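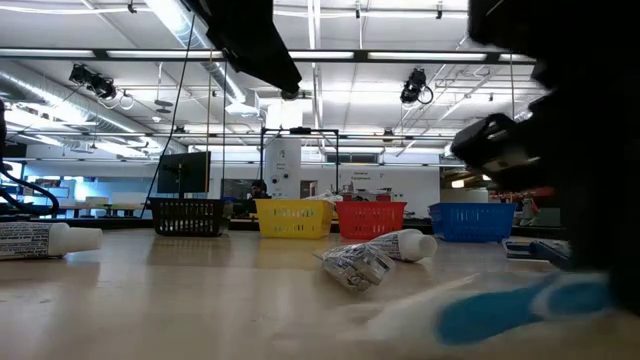

Rawiri Cartwright wrote in after the last post to say that re-zeroing the arms before checking the table is a waste of a morning, and that I should measure the table first, every time, even if it was fine the day before. He is right, and I had it in the wrong order in the post. The corrected procedure follows, with the parts I left out.

The cell is the sorting cell, two arms over a wood top, four baskets at the back. Job name in the controller is Drikudik. It takes toiletries off the table and puts each kind in its own basket. I look after the mechanical side and whatever part of the software breaks while I am standing next to it.

Table first. The top is bolted to the rails through slotted holes and the slots have more play than they need. If someone leans on the near edge hard enough, the far edge moves. I check it with a dial indicator on a magnetic base, base on the left rail, tip on the long edge of the wood. Push, release, read. Anything over 0.3 mm of movement that does not come back means a bolt is loose, and it is usually the rear left. The bolts get snugged by hand in a cross pattern and then torqued. Do the whole set even if only one has moved.

Then the arm bases. Each base mount clamps to its pair of rails, and the distance between the two mounts is set with a spacer bar that Humphreys cut for us in August. Drop the bar in between the inner faces of the mounts. It should slide in with light drag at both ends. If it falls through, or if you have to tap it, loosen one mount only and leave the other alone. I always leave the left one alone. The reason is historical and I would not defend it, but all my notes assume it.

Only now zero the joints. Both arms go to the pinned pose, pins in, brakes on, write the offsets, pins out. Take the pins out before you enable the drives. I have tied a length of tape to each of them after the one time I forgot.
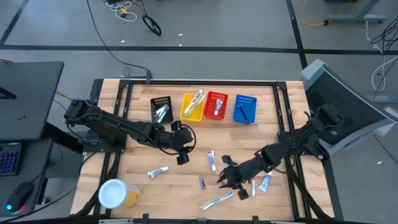 Basket positions come next. The controller holds one drop point per basket, measured from the center of the rim, and a height for the open gripper to stop at. The height matters more than the position. The baskets are light and they creep, a millimeter or so per run, mostly when a finger touches the rim on the way out. I used to tape them down. The tape lifted and left glue on the wood, so now I have a strip cut to length that I lay against the far rail and push the baskets up to. Color order is black, yellow, red, blue from the left. If you swap two, the software will not complain, it will just put razors in with the toothpaste.

Long items are a separate setting. Toothbrushes in wrappers do not lie flat once there are a few in the basket, and they end up standing over the rim. The Pallulance planner has a clearance value for this, default 20 mm, which is fine for tubes. I have it at 60 for the toothbrush basket. The cost is a longer path and a slower cycle on that basket only.

Finger pads. The stock pads are too hard for clear packaging and slide on it. We run the soft ones from Flornasetti, glued, not screwed. They last some 395 picks before the tip edge starts to round over, less if there are a lot of nail clippers in the mix. Replace both pads on a gripper together. Old glue comes off with a plastic scraper and patience. Do not use a blade, the finger underneath is soft enough to mark and the new pad will not sit level on a scratch.

Cables. The bundles run down beside the rails on both sides and need slack at the first joint – enough that the arm can reach its far limit without pulling on the tie. I check this by jogging each arm slowly to both limits with one hand on the bundle. You can feel it go tight before you can see it. Ties every 19 cm along the straight part, none within a hand's width of a moving joint. The thin cable at the wrist gets its own loop and should never be tied to the main bundle. I have replaced that cable 2 times, and both times it had been tied to the main bundle, once by me.

Last step is a dry run at quarter speed with an empty table, then the same with one item of each kind. I watch the right arm for the first part, because it has a little backlash in the second joint and shows a bad zero sooner than the left.

Rawiri also asked whether I log the spacer bar check. I do not, as it is pass or fail, but I have started writing down the indicator reading for the table. Four entries so far: 0.1, 0.1, 0.4, 0.1. The 0.4 was the rear left bolt.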